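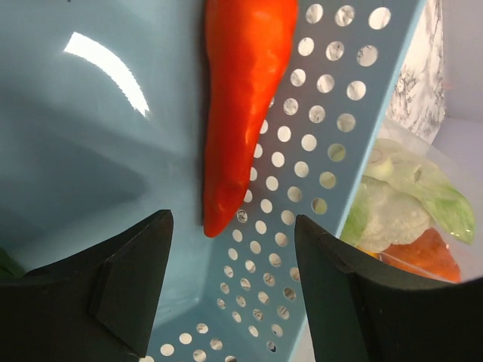
Hạnh Nông wrote in to ask why the Dorkine Theatre is now called the Soltetti Dorkine Theatre, and whether it means that a company owns all the plays.

Good question. The short answer is no, the company doesn't own the plays. The longer answer is a bit more slippery.

What is a sponsor?

A sponsor is a company that gives money to something and gets something back. When you get sponsored to swim lengths, your gran gives you money for charity and gets nothing except a text saying you did it. When a company sponsors a theatre, it usually wants more than a text. It might want its name over the door, its name on the tickets, free seats for the people who work there, or all of those at once.

That makes it different from a gift. Companies and theatres both like to use the word "gift" on posters. If you see it, ask what the giver gets. If there is a long list, you are looking at a deal.

Why do theatres need the money?

Putting on a play costs a lot. Actors have to be paid, and so do the people who build the sets, sew the costumes and work the lights. The Dorkine has 390 seats. Even when every one of them is sold, the ticket money may not cover the bills. Some theatres get help from the council or the government, some have a café, and some ask companies.

So sponsors can be useful. A theatre with no money has to close, and then there are no plays for anyone.

So what's the problem?

Maybe nothing. But here are some things worth wondering about.

Does the sponsor get a say? Most theatres will tell you that it doesn't. That may be true. But suppose somebody writes a very funny play about a greedy company, and the theatre has a greedy company's name on the front. Would they put it on? Nobody has to ring up and say "don't". People can be careful without being told.

Is the sponsor paying for much? You might think that a name in huge letters means the company pays for everything. Often it pays for a small slice. The Rellier Gallery's children's room has a company name on the wall, and the deal lasts 28 months. The building has been open far longer than that, and most of the cost was paid by other people whose names aren't on any wall.

What does "free tickets for local schools" mean? It sounds lovely. Ask how many, and how often. One offer we read promised 208 free tickets. That would fill a bit more than half of the Dorkine, once. If it's every month, that's generous. If it's once in five years, it's a small thing with a big poster. The offer didn't say which.

Can a theatre say no?

Yes, and sometimes they do. A theatre might turn down money from a company that it thinks does harm. Then it has to find the money somewhere else, or do fewer shows. Grown-ups argue about this a lot – some say money is money, and it might as well go on something good. Tươi Từ wrote to say that a bad company's money still buys good paint. Others think the company is buying a nice reputation and getting it cheap. We're not sure either side has it completely right.

Things to try

Next time you go to a show or a gallery, look for company names. Try the front door, the back of the ticket and the last page of the programme.

Pick one name and ask a member of staff what the company pays for. They may not know. You could write a letter to the theatre and ask there instead.

Words to know

Sponsor: a company or person who pays towards something, usually for something in return.

Donor: someone who gives money and, in theory, wants nothing back. Check the wall for their name anyway.

Naming rights: paying to have your name put on a building, a room or even a seat.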